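Foro Plerkeck Hogar > Limpieza y orden > Baño y lavadero

Mueble de lavabo de madera en medio de una sala grande: cómo limpiarlo sin cargarme el acabado, y qué hago con la ropa

publicado por lavabo_suelto
16 de diciembre de 2022

Hola a todos, escribo rápido que estoy con mil cosas. A ver si alguien me orienta.

Tenemos una sala grande con un poco de todo: mesas blancas, sillas de oficina, un puf blanco redondo, y un mueble de lavabo con puertas de madera color miel y la pila blanca encima. El mueble no está contra la pared, está suelto, y se quedará suelto por lo menos hasta que decidamos la distribución. Modelo Lurkstead, comprado en octubre, de exposición. Sin instrucciones ni nada, claro.

Dudas:

Primera, la madera. No sé si es maciza, chapada o qué. El de la tienda me dijo "madera" y punto. Tengo por ahí una botella con pulverizador y la gente lo usa para todo, mesas, lavabo, puertas del mueble. Me da miedo que las puertas se queden blanquecinas o con cercos. De momento hay una marca cerca del tirador, pequeña, pero yo la veo.

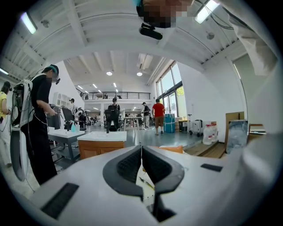

Segunda, el orden. La ropa y las telas van pasando de sitio en sitio, del puf a la cesta, de la cesta a la mesa, y al final no sabe uno qué está limpio y qué no. La cesta es redonda, gris y blanca, y siempre acaba siendo un revoltijo. He pensado en poner dos. O una con separador. O tirarlo todo por la ventana.

Tercera, el suelo. Brillante, gris, tipo mármol, se ve cada pisada. Y con cables por medio no hay quien pase la mopa de una vez. ¿Regletas a la pared? ¿Canaleta? No quiero agujerear.

Presupuesto poco, pongamos 30 euros para productos y apaños. Gracias de antemano, y perdon por el tocho.

Editado: el grifo es negro, se me olvidaba. También se marca con la cal. Vinagre sí o no??

427 visitas - 3 respuestas

friegaplatos_norte

Vinagre en grifo negro NO. O sí, pero muy rebajado, poco rato y aclarando bien. Yo me cargué uno así, lo dejé envuelto en un trapo con vinagre toda la noche y por la mañana tenía una zona mate que ya no se fue. Si es pintado o lacado peor todavía. Agua, jabón neutro, bayeta suave y SECAR. Lo de secar es el noventa por ciento del asunto, la cal sale del agua que se queda ahí.

Las puertas lo mismo. Bayeta apenas húmeda, bien escurrida, a favor de la veta, y detrás un paño seco. El pulverizador directo a la madera no, nunca. Se echa en el trapo. El líquido se mete por los cantos y por las juntas y ahí es donde se hincha, sobre todo si es chapado o aglomerado por dentro, que en esos muebles es muy habitual aunque te digan "madera".

Para saber qué tienes: abre una puerta y mira el canto. Si la veta sigue de la cara al canto, seguramente maciza. Si hay una tirita pegada, chapado. Por detrás también se ve, y como lo tienes suelto lo tienes facil.

La marca del tirador será grasa de las manos. Unas gotas de jabón en agua tibia, sin frotar como un loco. Prueba antes en la parte de dentro de la puerta.

De la ropa no opino, mi casa es un desastre.

orden_a_ratos

Voy por partes aunque tengo la comida al fuego.

Productos. Mira qué lleva la botella de pulverizador que tienes. Si la habéis rellenado alguna vez y la etiqueta no coincide, vacíala y empieza de cero. Y ponle nombre, cinta de carrocero y rotulador, con eso vale. Yo tengo dos, una para superficies duras (pila, mesas) y otra solo con agua y una gotita de jabón para madera. Cada una con su bayeta, de distinto color. La de la madera vive dentro del mueble y la otra encima de la mesa. Así no hay confusiones, o hay menos.

En esta misma web hay un hilo viejo sobre la cera Boateng para muebles de baño. A mí me fue bien en una cómoda, pero era madera sin barnizar. Si lo tuyo lleva barniz la cera no entra, se queda encima y coge polvo. Prueba de la gota: una gota de agua en un rincón escondido, esperas unos minutos. Si se queda redondita hay barniz. Si oscurece la madera, está desprotegida y entonces sí te conviene darle algo, pero pregunta otra vez cuando lo sepas.

Ropa y telas. Dos cestas, sí. Separador no, se cae siempre y acabas con una sola cesta y un cartón dentro. La limpia NO es una cesta. La limpia se dobla y va a una balda. Si metes lo limpio en la cesta ya has perdido, se arruga y alguien le echa un calcetín encima. En las cestas solo cosas por lavar, claro y oscuro, o ropa y trapos de limpieza, lo que más te encaje. Yo no mezclaría los trapos con prendas, por el jabón y la porquería que llevan.

El orden que sigo yo para recoger una sala así, por si te sirve:

- Vaciar primero lo blando. Pufs, sillas, respaldos. Todo a la cesta o a doblar, sin pensar mucho. Los cojines se sacuden y se dejan en la mesa mientras.

- Doblar de una sentada lo que se va a quedar fuera. Mantas y paños con dibujo por un lado, lisos por otro, o como quieras, pero siempre igual. Un paño encima del puf está bien si es fijo, lo que no puede ser es que el puf haga de armario.

- Cesta a su sitio, y que el sitio exista. En medio del paso no. Pegada al lateral del mueble de lavabo queda bien y sirve de recordatorio. 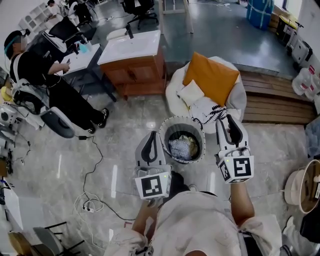
- Mesas. Retirar, limpiar, devolver solo lo que se use a diario. Botellas pequeñas juntas en una bandeja, que si no van dejando cerquitos.

- Lavabo. Pila, grifo, secar. Las puertas al final con el trapo de madera.

- Suelo lo último de todo. Levantar cables, aspirar o barrer, y luego mopa.

Tardo 4 canciones largas en hacer una sala mediana, si nadie me interrumpe. Con cables bastante más.

Cables: ni agujeros ni canaleta. Bridas de velcro y una caja de esas con tapa para la regleta. El sobrante enrollado dentro - sin apretar, y sin tapar lo que se caliente. Si los enchufes son muy gordos mide antes la caja, que a mí no me cerraba y la tuve que devolver. El cargador suelto por el suelo, fuera, a la pata de la mesa con velcro. Si la mesa tiene patas de metal puedes llevar el cable por ahí y ni se ve.

Con 30 euros te llega para bayetas, velcro y una segunda cesta sencilla. La caja de la regleta igual se va un poco, depende.

Ah, el lavabo suelto: mira que no cojee. Si cojea, las puertas se descuadran y rozan, y el roce se come el acabado antes que cualquier producto. Cuñas finas de goma. Y si lo movéis, entre dos y levantando, no arrastrando, que ese suelo brillante se raya con mirarlo.

mopa_y_media

Suelo brillante gris, tengo el mismo problema. Fregona bien escurrida y casi sin producto. Lo que deja velo es el producto, la gente echa medio tapón "para que huela" y luego salen las pisadas. Agua sola una pasada, microfibra seca otra pasada. Mejora muchisimo.

Si es porcelánico imitando mármol aguanta casi todo. Si fuera mármol de verdad, nada de vinagre ni limón ni antical, se come el brillo y eso ya es pulir. Ante la duda, trátalo como mármol.

Y las sillas de oficina, cambia las ruedas si son de plástico duro. Las mías Brernow de goma blanda van bien, dejan menos marca. Limpia los pelos que se enredan en el eje, que es lo que araña. Tijerita de uñas y paciencia.

lo del vinagre en el grifo, de acuerdo con lo que han dicho arriba

lavabo_suelto

Gracias!! He mirado el canto de la puerta y hay tirita, así que chapado. Lo de la gota lo he hecho por detrás y se queda redonda, entiendo que barniz y me olvido de la cera.

Botellas etiquetadas, hecho. He comprado velcro y la caja de la regleta la dejo para enero. Segunda cesta también, más baja que la otra, no pegan nada pero me da igual.

El mueble sí que cojeaba, un pelín, de la esquina de atrás. Puesta la cuña. La puerta derecha sigue sin cerrar del todo, igual es la bisagra. Si alguien sabe por dónde se regula sin desmontarla, que me diga, tiene dos tornillos y no sé cuál es cuál.

friegaplatos_norte

Normalmente el de delante mueve la puerta a los lados y el de atrás la mete o la saca. Media vuelta, cierras, miras. Y destornillador del tamaño bueno, que se pasan de rosca enseguida.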